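Flutell Room Guide
Section 4: Setting up the round table and what goes on it
Last revised 6 October 2026

Okay, you've got the door open and your shoes wiped, so let's get the room looking like itself. I wrote this section in July after setting the place up more times than I care to remember, and I've fiddled with it ever since. If you've done it before you can skip to the numbered bits. If it's your first go, give yourself 30 minutes and put the kettle on first.

Before you start

Lights first, always. Turn on the long ceiling lights and let your eyes settle before you judge whether anything's straight. I once lined up the whole room by the light from the window and had to do it over again.
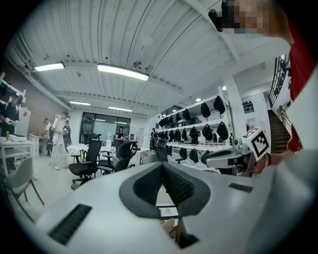 Ceiling lights on, with the big dark window at the far end.

You'll want a soft dry cloth, a damp one, and the little tub of felt pads. The pads live in the box marked Eltberg, which is also what I call the round table, so if I say "the Eltberg" I mean the table and not the box. (Sorry. I've tried to rename the box and it never sticks.)

Placing the table

1. Tip the table gently and look at its feet. If a felt pad is peeling, swap it now.
2. Carry it to its spot. Please don't drag it! The floor has a lovely gloss and it shows every scrape.
3. Set it down and give the top a light push from each side. A bit of wobble usually means a pad has folded over.
4. Leave 1000 mm of clear floor on the side where people will stand.
5. Wipe the top with the damp cloth, then the dry one. Go right round the rim, where the fingerprints collect.

Note: the white top is very forgiving of dust and not forgiving at all of coffee. Wipe a ring straight away and it'll lift. Leave it until you've finished your sandwich and you'll be scrubbing.

Caution: keep cords away from the table feet and out of the walkways. Have a look down before you walk backwards with anything in your arms.
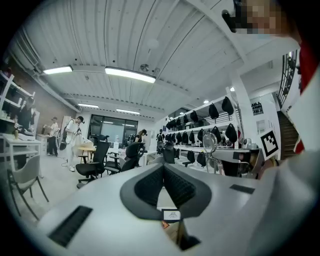
While you're up and about, do a quick lap of the room. I go along the brick side first, past the shelves and the desk, tucking in chairs as I pass and putting small bottles and bits back where they came from. Then across the back, then home along the other side. It takes hardly any time and it saves you finding a stray mug when you're already packing up.

The mesh chairs roll, so they drift. Push them back far enough that you can walk a full circle round the Eltberg without turning sideways. The brown round chair, the Başaran, stays to the right of the table, and it's the only one I leave that close. If something's resting on it, leave it be and work around it.

Laying out the tabletop

1. Put the dark red booklet down first, toward the back left, with the gold crest facing up.
2. Lay the small black picture frame flat, to the right of the booklet. Flat, please — I gave up on standing it, since one bump of the table sends it over.
3. Open the tan glasses case all the way and set it in the middle, nearer the front edge.
4. Rest the sunglasses in the open case.
5. Step back and have a look from standing height.

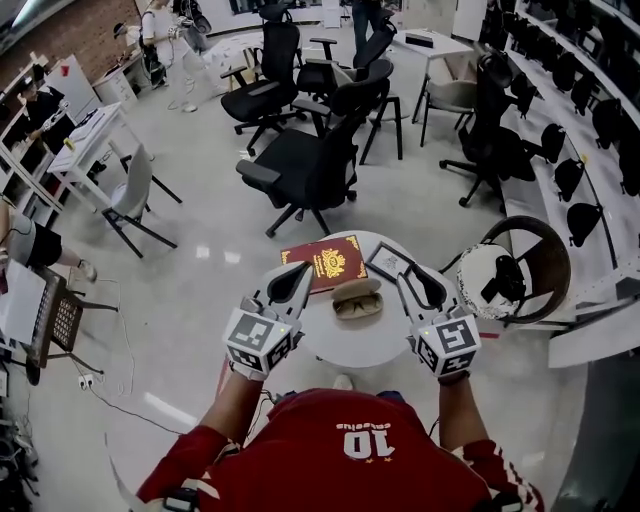 I like a decent gap between the pieces so each one can be picked up without nudging its neighbour. Don't measure it. If you can get your whole hand down flat between two things, that's plenty. The booklet is the one that slides, so check it last and square it up if it's gone crooked.

Note: hold the frame by its edges. The glass marks easily and the black border shows every bit of lint, so keep the dry cloth in your pocket. For the sunglasses, use a proper lens cloth and never the one you've just used on the table.

Caution: don't press the case shut on the glasses if they're sitting crooked. Lift them out, fold the arms, lay them back in and then close the lid.

The chair wall

The long white display on the right-hand side is the Tirkia. You don't need to move anything on it during set-up. Run the dry cloth along the front edges and leave the black seats and backs as they are. If one has slipped out of line, ease it back with both hands, and write the spot in the log under item 23 so I can take a look at the fixing.

Mind your hip on the white panels that stick out at the end. I've had the bruise.

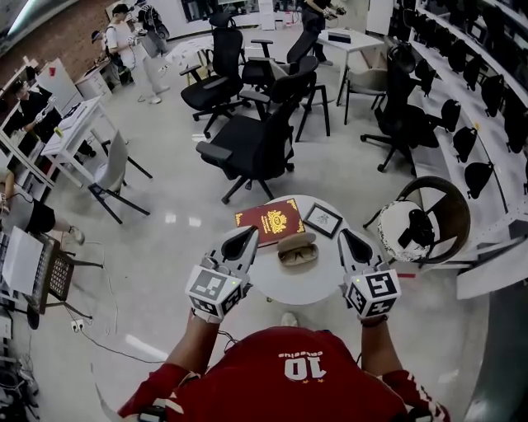 Can I swap the booklet for another one if ours has gone missing?
Any hardcover of a similar size will do for the day. Put a line in the log saying which one you used, and leave it on the table when you finish so I can sort out a replacement.

Packing up goes in reverse: glasses into the case, case closed, then the frame, then the booklet. The table stays where it is overnight. Turn the lights off from the back of the room toward the door, and go on to Section 5 if you're also putting the desks away.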